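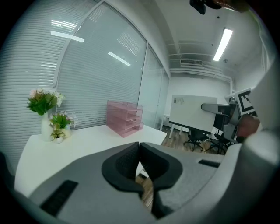 Potted artificial plants on a white desk

Hanlow 1182 Fusible Interlining, Woven

The Hanlow 1182 is a woven polyester interlining with a dotted adhesive coating on one side. It is made for collars, cuffs, plackets and waistbands in shirts and light tailoring. Supplied by Szekeres from the Flillbridge warehouse.

Specification
Base cloth: 100% polyester, plain weave
Coating: polyamide, double dot
Colours: white, off-white, charcoal, black
Put-up: rolled on cardboard tube, polybagged
Minimum order: 4 rolls per colour
Full production lots: 2000 metres and over, dyed to match on request

Fusing
Settings depend on the press and the face cloth. Run a test piece before cutting the lot and leave it to cool flat before checking the bond. Continuous and flatbed presses are both suitable. A hand iron is not recommended for collars. Silicone-finished and heavily coated fabrics should be tested after washing as well.

Care
Machine washable and dry cleanable once fused. Do not bleach. Garment dyeing is not supported in charcoal or black.

Cutting and storage
Cut on the same grain as the face fabric. Keep rolls horizontal, in their bags and away from direct sunlight. Use within 6 months of opening.

Ordering
Colour cards and A4 swatches are free to trade customers. Part rolls are not sold. Orders for the heavier Vatport canvas can be combined with 1182 on one pallet. Technical enquiries go to Zsófia Sipos, trims desk, quoting the lot number on the roll label.

Page revised 12/5/23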